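What's Inside a Computer? (Mostly Screws and Air)

A desktop computer spends most of its life under a desk, humming and collecting fluff. People kick it by accident. People put plants on it. And yet if you ask what is inside, a surprising number of grown-ups will say "the hard drive" and then change the subject.

So we are going to look inside. The big box is called a tower, although it is happy to lie down when someone wants to work on it. One side is a panel that comes off, and once it is gone you can see everything the computer has been hiding from you. It has not been hiding glitter. Sorry.

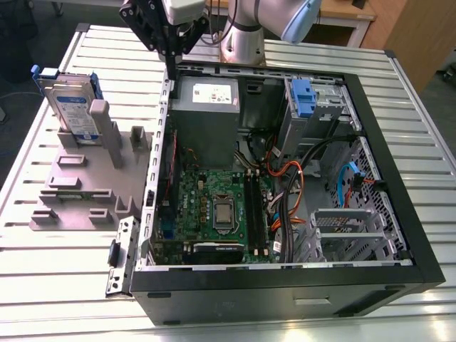
Written by the Ayaaba Young Readers Desk

Let's begin with the big flat green thing, because it is in charge. Well, it thinks it is. It is called the motherboard, and every other part of the computer is plugged into it in one way or another. If the computer were a town, the motherboard would be the streets. Thin lines of metal run all over it, and electricity zips along them carrying messages. The messages are very dull if you read them one at a time. There are just a great many of them.

Near the middle of the board sits a silver square. Under that silver lid is the processor, also called the CPU, and it does the thinking. "Thinking" is a generous word. A processor can add, compare and move numbers from place to place, and it does this so fast that it can look clever. Your video game is a huge pile of tiny sums. So is your math homework, but the processor complains less.

Processors get hot when they work, so a computer in use normally has a chunk of metal and a fan sitting on top of that silver lid. When the fan gets loud, the processor is working hard, or the fan is full of cat hair.

Close by are some long, thin slots. These are for memory, or RAM. Memory is where the computer keeps the things it is busy with right now, the way you might spread your crayons all over the kitchen table. When the power goes off, the table is cleared. That is why your story vanished that time you forgot to save it, and why everyone told you to save it.

The gray metal box in the corner is the power supply. It takes electricity from the wall and turns it into smaller, gentler helpings that the other parts can use. All those colored wires are how the helpings get delivered. In many computers a yellow wire carries 12 volts, a red one carries 5, and an orange one carries 3.3. Black is the way back. They look like spaghetti, and they are about as easy to fold neatly.

One rule, and we mean it: never open a power supply. It can hold on to electricity even after it has been unplugged, like a cousin holding on to a grudge. Grown-ups should leave it shut too.

A Place for Every Piece

Some computers get taken apart. Perhaps a piece has stopped working, or perhaps the whole machine is old and its parts are going to be sorted and recycled. Either way, the person doing it soon has a collection of small objects and a problem, which is where to put them.

The bad answer is "on the table, in a heap." You may know this answer from your own bedroom floor. Small parts roll. They hide under bigger parts. Screws in particular have a talent for leaving.

The better answer is to give things a home before you start. A workshop might use a tray or a panel with holders in different shapes: narrow ones for thin pieces, square ones for chunky pieces, shallow ones for pieces that would like a lie-down. Shapes are a good way of keeping order, because a square thing does not slip into a narrow slot no matter how tired you are.

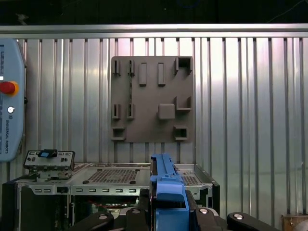
Photo: Foleo picture library

You can do the same at home with an egg carton. Put one kind of screw in each cup and write on the lid where they came from. The people who built the Ristport model railway (728 pieces, including 20 very small cows) used egg cartons for the whole job and lost only 2 cows. We call that a success. The cows may feel differently.

Where Your Stuff Lives

Remember that memory forgets everything at bedtime? Something else has to do the remembering. That job belongs to the hard drive. Your photos, your games and the drawing of a horse that came out looking like a sofa are all kept there, even with the power off.

An older hard drive has shiny round plates inside that spin thousands of times a minute. A tiny arm floats over them without touching. If it does touch, that is called a crash, and it is just as bad as it sounds. Newer drives have no moving parts at all, so they are quieter and don't mind being bumped as much. Please don't test this.

Drives usually sit in a metal cage at the front of the tower. The cage keeps them still and lets air go past. In some computers the drive clips into a plastic holder called a caddy, which slides in and out like a drawer. You may spot bits of bright blue plastic around the inside of a tower, and on many machines that color is a quiet hint. It means "this is the bit you press or pull."

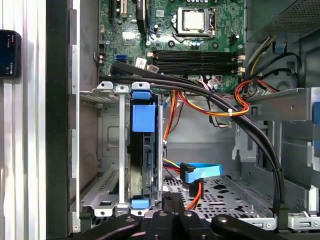 Cables get everywhere, so builders tie them together with little plastic straps called zip ties. A zip tie is easy to pull tight and won't loosen again, which makes it wonderful right up to the moment you tie the wrong cable.

Then there are the holes. A tower has a lot of metal with holes in it, and they have a proper job. Cool air comes in, warm air goes out, and the parts in between don't cook. Block the holes with a pile of comics and the computer will get hot, slow and grumpy, much like anyone trapped under a pile of comics.

If there is an old computer at home that nobody needs, ask a grown-up whether you can look inside together. Unplug it first, pull out every cable, and touch some bare metal on the case before you touch any of the parts. You may be carrying static electricity from the carpet, and a spark too small to feel can still ruin a chip. Leave the power supply closed. Have your egg carton ready.

More from Ayaaba
How Does a Toaster Know When to Stop?
Why Batteries Run Out on Your Birthday
Mesano the Mole Explains Drains
238 Things You Can Keep in an Egg Carton

Search this site Type a word Go

Contact us | © Ayaaba 2023 | Back to top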